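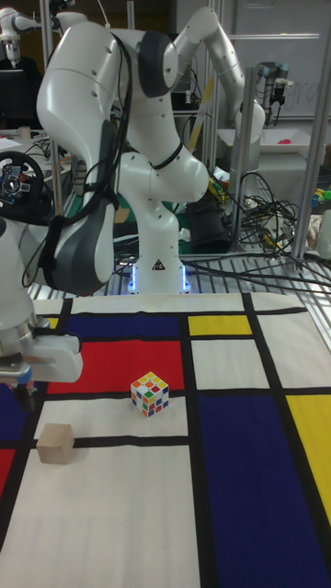 orkwood_tom
Looking for help with my great-uncle, Demetrius Ruiz-Ortega. He was an Army medic in Korea and came home to Haverford in December. His separation paper lists a unit the family never heard him mention. I have his papers in stacks by year now, the oldest on a mat like the blue and red one there, and I'm stuck on the 6 months before he shipped out.

fullen59
Request the morning reports for his company. They show transfers in and out by name. His personnel file may have burned in the 1973 fire.

orkwood_tom
I was told it did. Are morning reports worth the money if I don't know the company?

M. Haverly
I'd skip them for now. I went through 2,000 pages for my father and found him on 9. Try the county discharge books first – the clerk often recorded a copy.

fullen59
Disagree. The county copy will repeat the paper he already has. If that unit is wrong, it'll be wrong twice.

M. Haverly
Not always. My father's county copy had a line missing from ours.

orkwood_tom
The courthouse is close, so I'll go there first. If the unit matches, I'll order the reports. Does anyone know if medics were listed with the company or with the battalion?

fullen59
Usually with the medical company, even when attached out. Check both.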